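Part 3: Setting up your dock and yard appointments in Cirkix

6 min read

Right, so by now you've got Cirkix installed and your login works. This part covers the bit I get the most emails about, the dock calendar. I set ours up at the Grusdale distribution centre last June, made a mess of it, and did it all again properly, so what follows is the second go written down.

You'll need admin rights, your door list and your carrier list. Give yourself a quiet Saturday if you can. I tried it on a working morning with trucks backed up to the gate and I wouldn't recommend it!

Adding your doors

1. Open Site Setup and choose Doors. If the page is blank, you're probably looking at the default site, so switch to yours in the top corner.

2. Add each door with the number that's painted on the building. Please don't renumber them to look tidy in the software. Drivers read the wall, they don't read your screen.

3. Set each door to Inbound, Outbound or Both. We have 59 doors and I left all of them on Both the first time, which meant the system cheerfully booked grocery pallets into the parcel end (a very long walk with a pallet jack).

4. Tick Chilled for any door with a seal and a cold lobby. Leave it off if the door only gets used for cold freight now and then, and put those loads in by hand.

5. Save, then log out and back in. The door list doesn't refresh on its own.

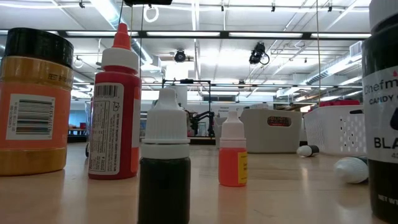 Setting slot lengths

6. Go to Calendar, then Slot Rules. Pick a length for each load type. Floor-loaded containers need far longer than palletised freight, so go by your own unloading records if you have them.

7. Add a gap between slots. This is where the truck pulls off and the next one backs on, and it always takes longer than you'd like.

8. Enter your gate hours. Use the hours the gate is staffed, and check them against whatever your council approval says about night movements. Ours has a curfew on the residential side, so I blocked those doors after 9 pm.

Caution: changing a slot length after bookings are in will shuffle every later booking on that door. It won't ask you first. Export the calendar before you touch anything.

Loading your carriers

9. Download the blank carrier sheet and fill in one row per carrier. Name, contact, trailer type and email are the only columns you really need.

10. Import the sheet. Mine had 382 rows and three of them failed, all with an Ø in the name. Østergaard came through as a row of question marks. Saving the file as UTF-8 fixed it.

11. Send yourself a test booking email before you switch on carrier notices — I skipped this and every carrier on the list got a welcome message with a blank subject line.
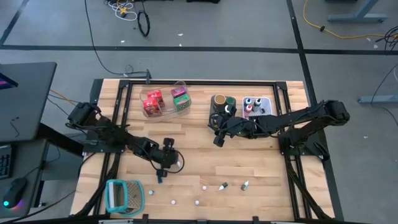
Workbench with two black arms.

Note: if you're running the Brukmont gate kiosk as well, pair it after step 11. It copies the carrier list once at pairing and then only overnight, so anything you add later that day won't show up for drivers until the next morning.

Checking it works

12. Make three dummy bookings on different doors, one of them late in the day. Check they land in the right colour on the calendar, then cancel them.

13. Print the day sheet and walk it down to the dock office. If the crew can read it at arm's length, you're fine. If they can't, go to Print Options and choose Large.

Part 4 covers late arrivals and no-shows, and how to move a load to another door without losing its paperwork.

Contact | Copyright Grusdale Dock Notes | Back to top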